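Do simulation rules for "clear workspace" mean anything, or is this box-ticking?

Posted in Robots & Automation by Golshifteh Jalali

I help run a small pick-and-place project in Skoderville. Everything is in simulation for now. Our partner in Virkbridge wants us to sign off on a practice sheet before they accept any of our runs. It has 21 items on it, and I would like to know if anyone here follows rules like these or if they just get signed and filed.

The ones I'm stuck on:

Item 3 says the gripper must be "open and empty at the start of every run, and shown to be so." Shown to whom? The software already knows how wide the jaws are.

Item 8 says the view from the wrist must include both fingertips and "enough of the work surface to judge clearance." How much is enough? They don't give a figure.

There is also a line about "no unlisted objects within reach," which sounds fine until you try to say what counts as reach.
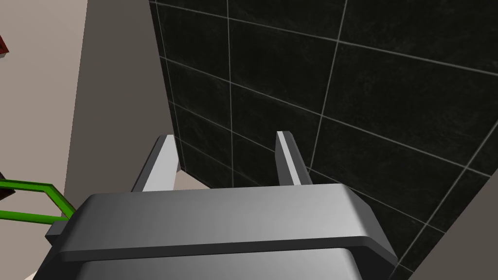 My main doubt is about carrying shop floor rules over to a simulator. In a real cell you keep the area clear so that people don't get hurt and parts don't get broken. In a simulated one the worst that happens is you reset it. Both fingertips show from the wrist and the jaws have nothing in them, so by my reading 3 and 8 are met, but the reviewer came back with a note about the green thing over on the left that reaches the side of the gripper in the view. Is it touching? I can't tell from one still and I doubt the reviewer can either. So who decides, and based on what? I've asked for the wording behind the rule and got the same sheet back with a new cover page.

I'm not against rules. I've just signed enough of them that turned out to be copied from some other sheet.

Fallahi

You're right to push on the wording and wrong about the simulator part, I think.

The reason to hold simulated runs to a clear workspace rule has little to do with damage. If you let the arm start with something jammed against its housing, the physics engine may shove the object away, or let the two overlap, or throw the thing across the room. You then have a run that looks fine in the log and means nothing. I've thrown out a lot of my own work over that.

On item 3: jaw width tells you how far apart the fingers are. It doesn't tell you there's nothing between them. A thin part held on edge and a badly set zero point can give you the same number. One still from the wrist plus the width reading is cheap, so I'd do both and stop arguing about it.

On item 8, ask them to replace "enough" with something you can check. We use this:

Both fingertips in view, with bare surface visible between them and past them.
Any object near the housing gets a contact check from the simulator, saved with the run.
If the contact check and the still disagree, the run is held until a person has looked at it.
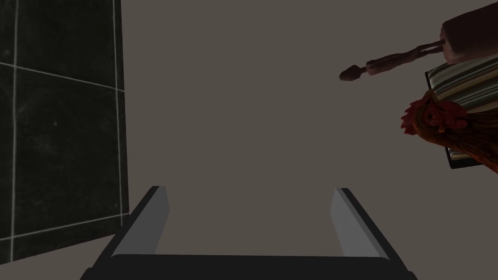
The third line is the one people skip, and it does most of the work. A still can't settle whether two things are touching. Neither can a reviewer squinting at one. Your simulator can report contact pairs at the first step, so print that out and send it along with the picture. If their sheet has no place for it, that tells you how carefully the sheet was written.

As for "no unlisted objects within reach," I'd refuse to sign that until they define reach. Full arm reach takes in nearly everything on the table. What they probably want is the volume the gripper sweeps through on the planned path, plus a margin. Make them write down the margin. And check that decorative props are on the list too. People list the parts they plan to grab and forget whatever was put in the room to make it look lived in, and those props usually have collision shapes like anything else.

Gistent

we just sign it. never had one come back

Golshifteh Jalali

Thanks, Fallahi. The contact pair printout is a good idea and I'm annoyed I didn't think of it. I ran it this morning on 5 starts and will send the output with the stills.

I'm still not sold on the held-until-someone-looks rule. In my experience "held" means it sits in a folder until the deadline and then gets waved through by whoever is left in the office. Do you put a time limit on it?

Gistent, I believe you, and that is pretty much what I was afraid of.

Fallahi

Yes, we have a limit. If no one has looked by the end of the next working day, the run is dropped and done again. People complained about it at first. Reruns in simulation cost us some machine time overnight, so I don't have much sympathy. I would also have the person who looks put their name on it. A box that says "reviewed" with no name next to it is worth about as much as your new cover page.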